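Subject: Re: [bread-list] dough too slack at 86% hydration
Date: March 17, 2026 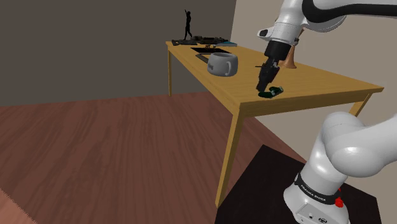 Long wooden table, light finish

> I have tried the Hallow loaf three weekends in a row now and every
> time it spreads out like a pancake when I turn it out. Recipe says
> 700 g flour and I am using the Kemavis whole wheat. Water is 86
> percent. Is this just how it is with this flour or am I doing
> something wrong? It tastes fine. Just flat.

Quick one, I have a batch in the oven.

86 is a lot of water for that loaf. Did you get the recipe off the old Bradberg handout? There were two versions going round and the first had the water wrong. With 700 g flour that comes out to 602 g water, and the one I use says 622, so even wetter than yours, but mine is for half whole wheat and half strong white and I proof it in a tin. Freestanding I would drop it a good bit. Try 520 and see how it feels, you can always wet your hands and work more in.

Other things to check –

Salt. Left it out once by mistake and got exactly your pancake.

How long is the bulk rise? If your kitchen is warm, 26 C or so, it will go much faster than the recipe says. Mine was done a full hour early last October when we had that hot spell. Look at the dough, not teh clock. Bubbles at the sides, a bit domed on top, wobbles when you shake the bowl. If it has gone soupy and the top has sunk you went too long and no amount of shaping will save it. Bake it in a pan and call it focaccia.

Folds. Four sets in the first two hours, half an hour apart. Whole wheat wants a gentle hand so don't yank it.

Also a cold overnight in the fridge after shaping helps a lot. Straight from fridge to hot pot, no warming up first. Much easier to score too.

The Kemavis is fine flour btw, I use the Nguyen-Tran rye along with it – a couple of spoonfuls, no more, it gets gummy.

Let us know how the next one comes out. And what size is your banneton? If its a big one the dough just sits in the bottom and never gets any height, I had that problem for months.

Timer going, got to run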